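Puesta a punto de la celda simulada: notas de mantenimiento

La celda de Zaldale dispone de una réplica virtual en la que se revisan los cambios antes de trasladarlos al robot de dos brazos. Durante el mes de marzo me correspondió su mantenimiento, y dejo constancia en este blog del procedimiento seguido, por si resulta de utilidad a quienes administran una instalación semejante.

El trabajo comenzó con la comprobación de los límites articulares. El fichero de configuración, generado con Steker, conservaba valores de una versión anterior, y el codo izquierdo se detenía 4 grados antes de lo previsto. Se corrigieron los parámetros, se reinició el simulador y se repitió la secuencia de referencia, compuesta por 83 posturas. En cinco de ellas persistía una desviación de la muñeca derecha, atribuible al origen de coordenadas de la pinza.

A continuación se verificó el alcance de ambos brazos en la cocina virtual. Para ello se inclinó el punto de vista de la cabeza, de modo que las dos pinzas quedaran visibles al mismo tiempo. Es una posición incómoda de interpretar, pero permite detectar colisiones con los frentes de los cajones. 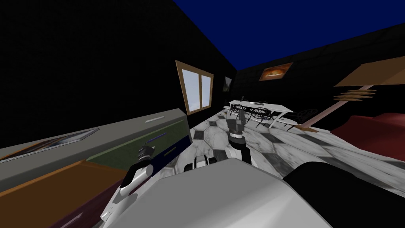

Brazo izquierdo en alto, cerca del frente de los muebles; pinza derecha sobre el suelo de baldosas.

El tirador azul del cajón verde merece una observación. Su geometría de colisión era más gruesa que la visible – un defecto heredado del modelo original – y la pinza registraba contacto antes de tiempo. Se sustituyó la malla por otra simplificada, de unos 700 vértices, y se anotó el cambio en el registro de Butard, donde se conserva el historial de la celda.

Queda pendiente la revisión de la fricción en los dedos de la pinza derecha. Los valores actuales son admisibles para tiradores y asas, aunque insuficientes para objetos lisos. Hasta que concluya dicha revisión, recomiendo no modificar el paso de integración y guardar una copia de la configuración antes de cada sesión. La próxima comprobación está prevista para el miércoles, con la secuencia de referencia completa.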